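Refurbished office laser vs. new one on a lease - am I being talked into something?

Posted by Salma Kettani, November 25, 2020

We're an office of nine doing bookkeeping for small shops. Our old printer still works but jams on anything heavier than plain copy paper, and the last repair bill was $160 for a pickup roller and a visit. A dealer called Grusent wants to put us on a lease for a new Prallitell workgroup laser. The salesman says it will "pay for itself," which is what the last salesman said. The other choice is a refurbished Morkholm from a local shop for a flat price, with a short warranty.

We print 1,956 pages in a normal month, more in the spring. Mostly black text, some statements with a logo, and labels now and then. The lease includes toner and service but the paperwork is vague on what happens if we go over the page allowance, and vaguer on how it ends. Does anyone who isn't selling printers think a lease makes sense at that volume? And is the quoted speed real? I have my doubts.

Morkholm Mike

I'd buy the refurb. At your volume you are nowhere near wearing one of those out. Ask the shop to print the usage page in front of you before you pay - it gives the lifetime count, and if they won't do it, walk away. Also ask whether the fuser was replaced or just wiped down. "Refurbished" can mean either one.

On speed, the number in the brochure is for page after page of the same document, already warmed up. Most office jobs are two pages sent to a machine that has gone to sleep. Time a short job from a cold start in the showroom and write that number down.

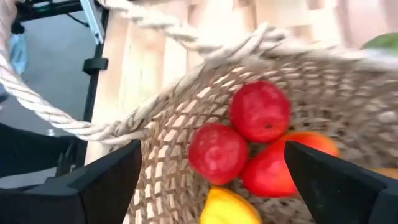 Read the toner clause before anything else in that lease. "Toner included" usually has a coverage figure buried somewhere, and once your pages run darker than that you get billed. Then look at what they mean by service. Some dealers will cover the machine but leave out rollers and drums, the parts that wear out first. Your pickup roller is a good case. It's a bit like that woven basket with the rope handles and the fruit in it: you look at the fruit, but when you lift it, everything hangs on the knots at the rim. Find out who pays for the knots. And check the end date, the notice period and who pays return shipping, in writing. I've seen one of these renew itself for a full year on account of a letter sent late.

Younis_desk

Lease it, never think about it again. We've had one for years, no problems. Toner shows up by itself.

paperpath

I don't agree with the post above, at least not without seeing the page allowance. Toner showing up by itself is nice, but somebody is paying for it.

Do this sum. Take the monthly lease payment, multiply by the number of months, and add what the overage would cost you in your busiest month, say May. Then price the refurb plus toner for the same stretch, and add one repair the size of your last one per year. If the lease still wins, fine. I've run that for three offices and it won once, and that office printed far more than you do.

Two other things. Labels are hard on fusers, so check that either machine is rated for them, and feed them from the bypass tray. And before you spend anything, try cleaning the separation pad on the one you own. If the jams on heavy stock started before the new roller went in, I'm not convinced the roller was ever the trouble.

Salma Kettani

Thanks. They did start before the roller. I've asked Grusent for the overage rate in writing and so far I have a brochure. Going to see the Morkholm and ask for the usage page.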